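### 3.2 Linking household books to the parish registers

Brestuven parish only. The neighboring books were skipped, water damage in two of them and no index for the third. We took every entry with a farm name and a birth year, 754 in all, and tried to match each one to a baptism. First pass by hand (Öberg), second pass in Urero with the spelling rules from Section 2. Farm names were kept exactly as the clerk wrote them, patronymics were normalised and then checked agian against the original page.

Most of the trouble is people who moved. A servant shows up on one farm in March, is gone by the next exam year, then turns up under a different farm name and sometimes a different birth year. Backlund's rule: accept a gap of up to seven years if the mother's name agrees, otherwise leave unlinked.

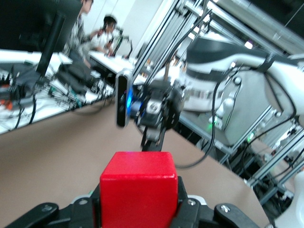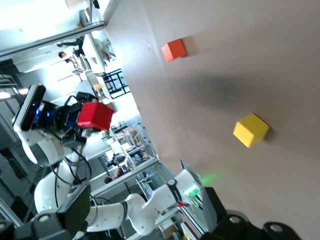 **Figure 4.** Red cube held in a black gripper.

After both passes 52 entries were still open. Of these, 28 carry the name Ekström, which was taken by at least two families with no shared ancestor that we can find. Soldier names are the likely cause, muster rolls not yet checked. We left them out of the family counts but kept them in the migration table, so the totals in the two tables do not agree.

Burial records helped less than hoped. Age at death often rounded, cause missing, widows listed under the husbands farm only. Where burial and household book disagree we follow the household book, except for infants, where the burial entry was usually written closer to the event. Full list of conflicts is in the Esico file, sorted by farm.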